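Recording a prepaid annual expense at a tiny nonprofit

marlow_books
Hi all, I keep the books for Sovley, our little neighborhood arts group, and I'm stuck on the insurance. We paid 1494 in September for 12 months of coverage, and our year closes in December. My old boss Birsen Duman would have set up a prepaid account and moved a twelfth over every month, and I loved her dearly, but we've always been on plain cash basis here. 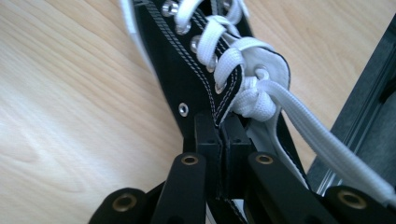
So do I expense it all when the check clears, or spread it out? I'd hate to make the year look worse than it was.

strachan_fan
Welcome! If you're truly cash basis, book the whole thing in September and go enjoy your evening. Mixing methods is how I got into a tangle at my last place.

quietledger
I see it a bit differently — your board reads those reports, and one lumpy month confuses people every time. Four months go to this year and the rest sits in prepaid. It's one small entry a month. 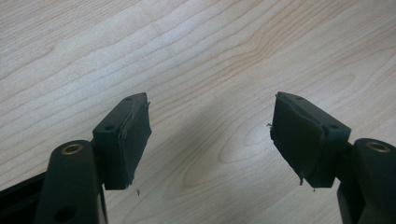 Tabletop with light wood grain

strachan_fan
Sure, but then it's not cash basis anymore, and she'd have to say so on the statements. I'd sooner add a note under the insurance line.

marlow_books
Thank you both, that's so kind! I'm leaning toward the note, and I'll ask Nathalie Sutherland on our board what she'd like to see before I close the month.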